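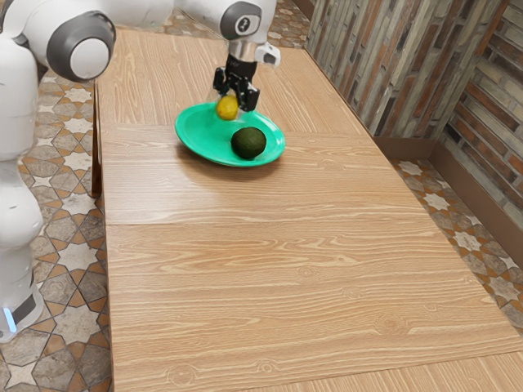 A lemon just above the teal plate, with a dark green fruit already on it. Computer rendering.

COMICS AND ZINES NOTES, 2026-09-16

Quick one this time, deadline is tonight and the scanner is acting up again.

The Dalline reading room finally has its small press boxes sorted. 26 boxes, mostly romance and funny animal titles, plus a good run of the Nellham mimeographed fanzines. Those were never printed in runs over 100, so please go easy on the staples. Pencils only at the table. Boxes 4 and 11 are still out for repair, ask at the desk.

Also in: a bound set of newspaper clippings from Sutosbridge on the drugstore rack fight. Parents' group wanted the crime books moved behind the counter, the store owner said fine, then put them back a month later. Letters to the editor on both sides, some very long. One writer complains mostly about the spelling in the speech balloons. Worth a look if your working on local bans, because the city minutes for those years are missing.

The Cirillo reprint is delayed. Was March, now "spring", which could mean anything. Print run is 500 and up to 400 are spoken for already, so get your name on the list if you want one. Same price as before. Color covers, black and white insides, new introduction. No index, sorry, we asked.

Still looking for: issue 3 of the Nellham zine (any condition, even without a cover), and anyone who remembers who lettered the early Cirillo strips. The credits just say "staff." Handwriting samples very welcome.

Reading group does the first half of the clippings next time. Copies at the desk, please bring them back afterwards, we only made a few adn the toner is low.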